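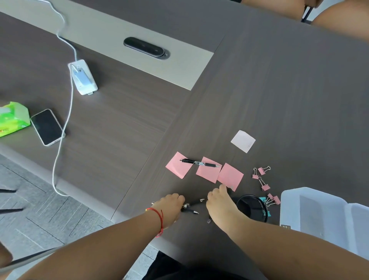 August 9, 2023

Retractable belt posts, Vitton sample, second bench check. Base plate sits flat after regrinding the weld bead. Belt cassette cycled 2000 times, no fraying at the stitched end, but return speed is uneven over the last part of the travel.
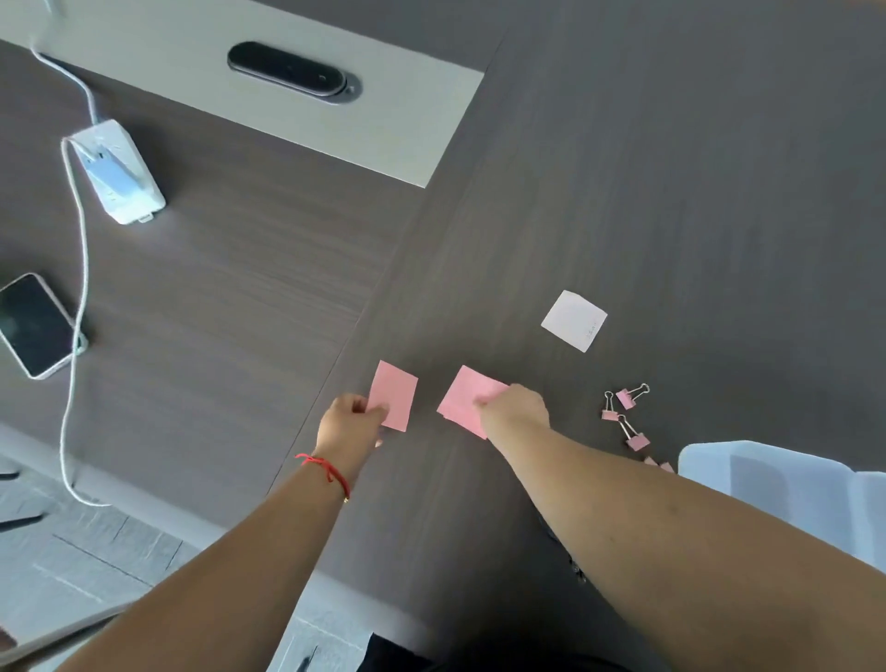 Brake spring is the likely cause - swapped in the Zorent one and will rerun. Two of the four wall clips cracked at the screw hole. Conall Corrigan to ask for the grey nylon version. Powder coat colour still to be matched.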